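Zallar news, Feb 12, 2020

The Wustomura record is finished and at the pressing plant. Thank you to everyone who wrote in over the winter asking where it had got to. It was meant to come out in October and didn't, and the short version is that we rejected the first test pressing and had side B cut again. The longer version follows for those who like that sort of thing. Everyone else can skip to the ordering details further down.

Wustomura is Teodoro Barredo and Kamil Jireš. Teodoro plays a small reed organ and Kamil works with tape loops and a modular system that he has been rebuilding for as long as we have known him. Their first release on the label was a cassette, which sold out and which we still get emails about. The new album is called Sutcliffe, after the street where they recorded most of it, in a ground-floor room with a hard floor and a boiler that comes through on the quieter tracks. They tried to record around the boiler for the first few days and then gave up and tuned the organ drone to sit near it.

There are six pieces. The opening one, Low Door, is the closest to the cassette, with the organ up front and the loops kept well back. After that the balance shifts. On Second Crossing the organ has been recorded to tape, slowed down and played back into the room, so what you hear is mostly the room. Kamil did the edits by hand with a blade and the joins are audible if you listen on headphones. He was asked at the mastering stage whether he wanted them smoothed out and said no.

Side B is one long track and a short one. The long one, Bilham, was played live in a single take with Ariel Dimaculangan on bass clarinet. Ariel had come over to collect an amplifier and had the clarinet in the car. None of it was written down beforehand apart from a list of four notes to avoid. It starts very quietly and stays that way for a good while, and this was the trouble with the first cut. The quiet passage was sitting in a bed of crackle on both of the test copies we were sent, and one of them had a repeating tick that lasted through most of the opening. We sent them back. The plant was decent about it and agreed to a recut at a lower price, but we lost our place in the queue and that took us past Christmas.

The second test pressing is much better. There is a bit of surface noise in the run-in and none that bothers us after that. Jericho Umali, who mastered the album, played it on three different turntables, including a cheap one with a built-in speaker, and signed it off the same evening. He also moved the short track, Coat Hooks, to the end of the side, where the grooves are tighter and a simple piece for solo organ comes off better than a busy one would. The digital version keeps the same order.

We are pressing 200 copies on black vinyl. There is no coloured edition. The sleeve is a plain reverse-board print with a drawing by Felicidad Estrella, and the inner sleeve is a poly-lined paper one, which costs us more but saves on returns. Felicidad's drawing was made from a floor plan of the Sutcliffe room and the original is quite large, so some of the fine lines have closed up in the reduction. We had it proofed twice and went with the second proof.

Anyone who bought the cassette direct from us can order before general sale. You will have had a separate email with a link. If you haven't, look in your junk folder first and then write to the usual address with the name you ordered under. The link works once, so please don't forward it. General sale opens when the finished records are in the building and not before. We took money early for a different record once, the plant ran very late, and we don't want to do that again.

Postage has gone up. For orders inside the UK the change is small and we have absorbed it. For the rest of Europe and further away it isn't small, and the new rates are on the shop page. If you live near somebody else who wants a copy it is well worth putting your orders together. Shops should get in touch directly and ask for the trade list, which now has the remaining back catalogue on it as well. Several of those titles are down to the last few copies and won't be repressed.

On the digital side, the album will come as full-quality files with every LP. There will also be a longer edition for download only, running to 98 minutes, which adds a second take from the Bilham session and two early versions of Second Crossing. The second take is looser and has a false start that Teodoro wanted left in. Ariel plays lower in the mix on it and there is more of Kamil's system, including a sort of fluttering sound that he has not been able to get again. We think the right take went on the record, but opinion in the office was split.

There will be a launch show. The date depends on the pressing plant, so we are not announcing one yet, but the room is agreed and holds 100 people, mostly seated. Wustomura will play the album in order, followed by a set from Ariel alone. The reed organ is a nuisance to move and has to be left to settle for a while before it will hold its tuning, so doors will be earlier than usual and the music will start on time. There will be records and a few of Felicidad's prints for sale on the night. Bring cash if you can, as the card reader has been unreliable.

Two smaller things. The compilation of organ and tape pieces that we mentioned in the last newsletter is still going ahead, and we have now heard from nearly everyone we asked. Contributors who haven't sent a final mix should send it to Jericho as a WAV file with no limiting on it. He has had a few that were already very loud and there is not much he can do with those.
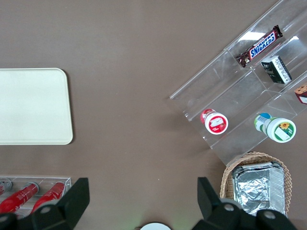 The other is demos. We are behind with listening and would ask you not to send anything new until the Wustomura record is out. Everything already sent will be heard, and you'll get a reply either way, though it may be a short one. Links are better than attachments, and please check that they don't expire.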